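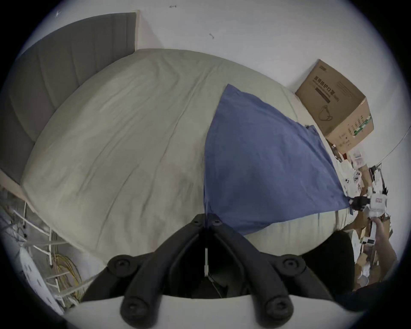

Blue cloth on an off-white duvet, from the gripper's own camera.

Planner update from Trotville

The Surko cloth planner has a new way of picking grasp points. The old version looked for the highest fold and went for it, which worked on a bare table and poorly on bedding, where the duvet has folds of its own. The February release first separates the cloth from whatever is under it, then ranks corners and edges by how much fabric is free to move.

We tuned it on 338 clips recorded in bedrooms and held back 40 for testing. Two failure types are left. Cloth and bedding of nearly the same color still get merged, and wide-angle bending near the rim of the view shifts corner estimates outward. The lens correction from Foltura fixes most of the second one but adds 43 milliseconds per cycle, so it is off by default.

Teams using the Ghoneim log viewer should update it before loading new runs. Old logs will open as before.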